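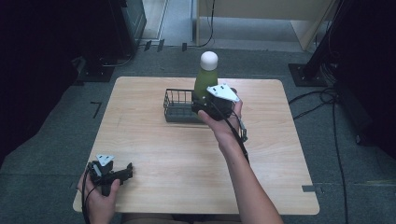
Botella de tapón blanco y cesta de rejilla, pinza derecha. La izquierda, abierta.

Cuaderno de taller, diciembre, 16:40

Tarea de hoy: botella y cesta. Parece una tontería y a mí me tiene encantado. Llevo semanas diciendo en el café que la pregunta de si las máquinas pueden con las faenas de casa se contesta con cosas así de pequeñas, y que doblar camisas en un vídeo acelerado no me dice gran cosa. Coger una botella que pesa, con líquido dentro que se mueve, y pasarla por encima de un borde de alambre sin engancharlo: quien friega o repone una estantería lo hace sin mirar. Para la política que entrenamos (la llamamos Drastik, ya sé, el nombre lo puso Hajar) es un problema de los buenos.

Lo bonito de las pinzas de mano es que la demostración la hace una persona con las mismas mordazas que luego llevará el brazo. Se nota muchísimo cuando te las pones. Desaparece el tacto fino y de repente entiendes por qué el robot duda. Yo tardé un buen rato en dejar de apretar de más. Mi costumbre es agarrar las botellas por el cuello; con la pinza conviene ir al cuerpo, de la mitad para abajo, y bajar despacio.

Cuentas de la campaña: el objetivo son 1142 demostraciones entre todas las tareas de cocina y limpieza, y llevamos casi 1000. De botella y cesta quiero 150 como mínimo antes de reentrenar. Hajar Ashour opina que con menos basta si variamos más la posición de la cesta. Puede que tenga razón. Lo apuntamos y lo comparamos con dos entrenamientos cortos, que para eso está la máquina de noche.

Me preocupa la mesa. La veta es muy marcada y el brillo de la luz del techo se come una franja entera. Al modelo anterior le pasaba algo curioso con el brillo: iba hacia la zona clara como si allí hubiera un objeto. Un par de veces cerró la pinza en el aire, con una decisión admirable.
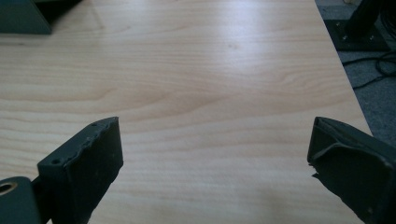
Veta, reflejo y los dos dedos. Ojo al borde del izquierdo, ya mellado.

Idea para probar: repetir la tarea con un mantel liso y luego con uno de cuadros. Si el acierto cae mucho, es que estamos aprendiendo la mesa. En Bennani, el almacén que nos deja probar en sus bancos de embalaje, no hay dos superficies iguales, así que más vale enterarse ya.

Estado general de las faenas, según mis notas y sin maquillar:
– Recoger objetos rígidos y dejarlos en un recipiente: va bien, bastante mejor que en verano. Me atrevería a enseñarlo.
– Pasar una bayeta: va, pero deja las esquinas.
– Desenroscar tapones: a ratos. Con dos manos mejora mucho.
– Tela: todavía no. Ni la servilleta.

¡Y aun así, qué salto! Hace un año celebrábamos que el brazo encontrase la taza. Ahora discutimos si la deja recta.

Falta por ver la velocidad. Para la casa me da igual que tarde el triple si lo hace mientras estoy fuera. En el taller no, la gente de Hendard nos lo dijo claro: si el operario tiene que esperar, lo hace él.

Pendiente para la próxima sesión:

1. Revisar los dedos. El reborde de ambos está gastado y me temo que cambia el agarre entre una tanda y otra. Pedir recambio a Grorano, referencia 254, y anotar en qué demostración se hace el cambio. 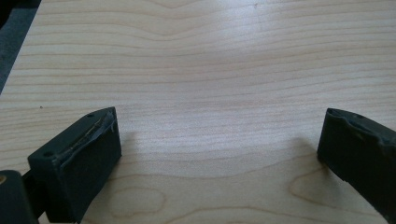

2. Grabar una tanda de la mesa sin objetos, solo moviendo las pinzas, para medir cuánto pesa el reflejo en lo que predice el modelo. Diez minutos y listo.

3. Repartir las posiciones de la cesta por toda la mesa, también cerca de los bordes. Hajar prepara la plantilla.

4. Probar la botella medio vacía. El líquido se mueve más y quiero saber si al modelo le importa o si me importa solo a mí.

5. Lanzar el entrenamiento corto antes de irse y dejar el registro abierto en el equipo grande.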